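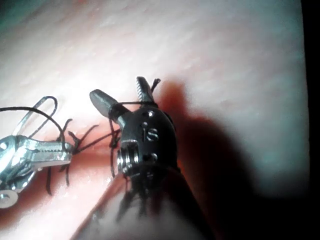 Surgeon's knot keeps slipping before I get the second throw down

Posted by Fukside, 474 views

Hi all, I've been practicing instrument ties at home in the evenings and I'm stuck on something that feels really basic. I wrap the thread around the jaws twice, reach over, grab the short tail, pull it through, and it lays down fine. Then the second I let go to set up the next throw, the first one loosens and I've got a gap you could park a truck in.

I'm using black braided thread on a foam pad (the pad is nothing fancy, I cut it from an old camping mat). I've tried pulling harder and all that does is tear the foam. I've also tried leaving a longer tail, but then I end up with a big floppy loop that catches on everything. Is it my wraps, my tail, or the thread? I've got a class on Thursday and would love to not embarrass myself in front of everyone again!

Curkach

Oh I remember this stage, it drove me up the wall! A few things to try. First, keep your tail short. I mean short enough that it comes all the way out of the wrap in one small pull, but not so short that it pops back out the other side. If the tail is long you end up dragging a loop through and it never seats right.

Second, once the first throw is down, don't let go of the long end. Keep just a little tension on it, low and off to the side, while you make the next wrap. Most people lift straight up without noticing and that opens the knot right back up. Try it slowly, 20 times in a row, watching only the knot and not your instruments.

And check that the second throw goes the opposite way from the first. If you wrap the same direction both times you're making a granny, and those slide all day long. I did 100 of them before someone pointed it out to me, ugh.

Also, make your wraps close to the tips. If they ride down toward the hinge they bunch up and you have to wiggle them off, and by then the tension's gone.

Cesel

different thread. some of it is just slippery

Piątek

Agree with Curkach on the direction thing. I'd add that camping mat foam is pretty springy, so it pushes back on the knot more than you'd like. Try a folded dish towel with a slit in it, or one of those silicone pads if you don't mind spending the money. Trim the frayed end off your thread too, a fuzzy tail is a pain to grab.

Filed under: Knots & Stitching > Practice at Home

3 replies · 525 shares

Contact us | Community rules | Back to top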